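Re: Hand grippers on the folding tables, and what happens to the line staff

April 8, 2021
By Solange Boychuk
4 replies | 9 shares
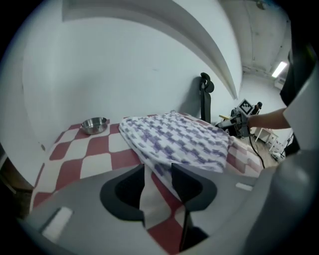 Felicja Dudek wrote:

> My question is about the job grades. If the folders spend part of the shift
> recording demonstrations with the grippers, they are doing a second job on
> the pay of the first. At Rezende we had the same arrangement on the sorting
> line and it took until June to get it written down. Who signs off the
> recordings, and does a folder who records badly get marked down for it?
>
> Also, please say whether the piece rate applies during recording.

Felicja, taking these in order.

1. Piece rate. It does not apply. Anyone on a recording table is paid the hourly rate for the full block, including setup and the time spent waiting for a file to save. Kaiwen Wan put this in the shift rules before the first block was scheduled. The old sheet posted by the dryers still says otherwise and should be taken down.

2. Job grade. Open. Trarance has proposed a separate line on the pay slip for recording hours. Hauwa Shehu wants a regrade for everyone who completes the training, on the grounds that a separate line can be dropped when the recording stops and a grade cannot. I agree with Hauwa. Management has not answered.

3. Sign-off. The shift lead checks that the file opens and that both grippers tracked from start to finish. The lead does not score the fold. Files go to Trerer, who accept or reject them. Rejections come back by table number with no name attached. We asked for that and got it.

To date 2,351 folds have been submitted and 741 were rejected. I went through the reject codes for a sample of 355. The largest group was tracking loss, where a marker on one gripper was turned too far or blocked by the other arm. Second was dropped cloth, mostly thick towels picked up by a single layer. Neither of these tells you anything about how well a person folds, and I would object to either being used in a review.

On the physical side, folding with a gripper in each hand is slower than folding bare-handed, and the load sits differently. You pinch with the tool and turn from the elbow, where normally the fingers would do most of it. People have reported sore forearms after long blocks. Blocks are now capped at two hours with a break in the middle. Keep the cables on the outside of the arms. If a cable crosses the table it drags the cloth and the take is wasted.

What I cannot tell you is how many folding positions will be left once the arms are running. The Costska plan gives one figure for the pilot line and none for the rest of the plant. It lists "exception handling" as work for people, meaning fitted sheets, torn items and anything the arms put down in a heap. There is no head count next to it. Until there is one I would treat any number you hear on the floor as a guess.

Hằng Doãn is collecting written questions for the next meeting with management. Send them to her directly and put the table number in the subject line if it concerns a particular station.

Solange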